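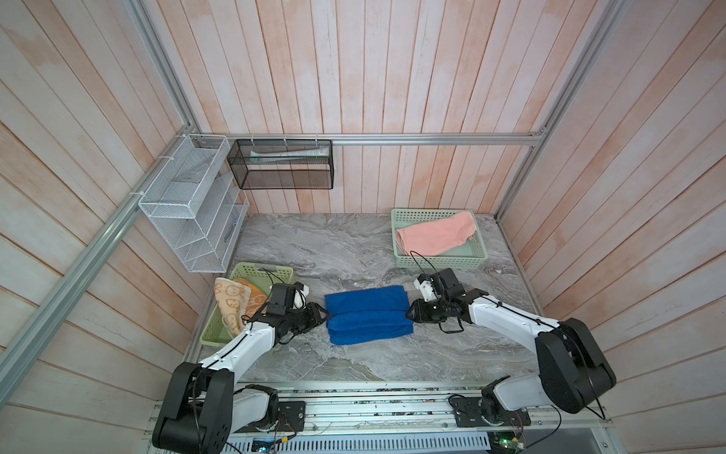
Iraklis Ververidis

December, late afternoon, Wurkside bench

Towels again today. I spent longer on them than I meant to, but I think the corner is finally starting to feel like a real bathroom shelf, and I want to get my thoughts down before I go looking for tea.

The blue one is folded in the middle of the table, and I have to say I'm fond of it. The front edges come out nice and round when you fold in layers like that (my grandmother did hers this way, every one of them, and stacked them so the folds faced the door). The pink one is lying across its green basket on the diagonal. I'd still like to see it sit square, so that's one for tomorrow morning.

The other green basket has the orange towel underneath and the beige one with the cartoon faces on top. I keep going back and forth on whether two towels in one basket is a good idea. It looks cozy, but whoever wants the orange one has to dig for it! Maybe we try a basket each, if Jellville can spare us another of the same kind. Please keep to the pale green, they go so well with the washed planks.

The toothpaste is up in the black mesh basket on the back rail, and I'd leave it there. Zip ties are fine for both hanging pieces, three on the black basket and two on the white wire organizer. I've put a bag of 1000 on the supply list, which sounds like a lot, but Pristelthorpe goes through them like candy.

Still to decide: what lives in the white organizer. I was thinking washcloths, rolled up small, or combs and that sort of thing. Write your ideas underneath if you have any, I'm back at 8.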